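Ask & Answer > Home and Garden > Flooring > Wooden floors

Browse Ask Answer Unanswered Sign in

Can I oil over old wax on a pine floor, or does it all have to come off?
Posted in June by Bradley Bainbridge

We lifted the carpet in the back room last month and found the original pine boards under it, in far better nick than I'd dared hope (one short board by the door is split, the rest are sound). I hired a sander for the middle of the room and it came up lovely. The trouble is the edges. There's a dark band along two walls where somebody waxed round a rug years ago, and the sander clogged up every time I went near it. Three sheets of paper gone in ten minutes!

I've already bought a tin of Gasero hard oil, the satin one, and the label says "suitable for bare or previously treated wood". Does wax count as treated? I tried a bit in the corner behind the radiator and after two days it was still tacky enough to pick up fluff.

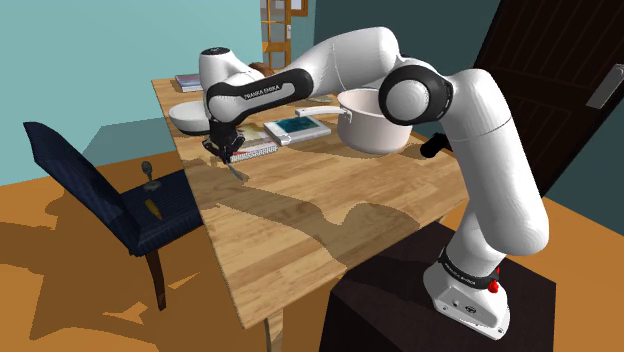 I'd rather not hire the big machine again, as it was 100 quid for the weekend plus the paper. Would white spirit and wire wool shift it? And will the edges ever match the middle, or am I going to have a picture frame effect forever?

2 answers

Skidon
Wax has to come off, I'm afraid. Oil needs to soak in and wax stops it, so it just sits there going sticky like your corner. I did our hall the same way and it was a slog but very doable. White spirit, a coarse nylon pad (I'd skip wire wool, bits of it get caught in the grain and can leave little dark marks), scrub a patch the size of a tea tray, wipe up with old towels before it dries, move on. Go over everything twice. Keep the windows wide open, and lay the rags out flat outside to dry, don't leave them scrunched up in a bin. That goes double for the oily ones, they can catch fire on their own.

Once it's properly dry, go over the edges with a hand sander, finishing on the same grit you used in the middle. That matters more for the colour than anything else. If you stopped at 80 in the middle and do the edges at 120 they'll come out paler.

Do your tacky corner first as a test. If a drop of water soaks in and doesn't bead, you're ready to oil. Thin coats!! Much thinner than you think.

Correia
just put the rug back lol. Or paint the border, my nan had hers dark brown all the way round and it looked fine

Bradley Bainbridge replied:
Thanks Skidon, did a test patch tonight and the amount of brown muck that came off was unbelievable. Water soaks straight in now. I think I did stop at 80 in the middle so will stick to that. Correia, I did consider it.

Related questions
Gaps between pine floorboards, fill or leave?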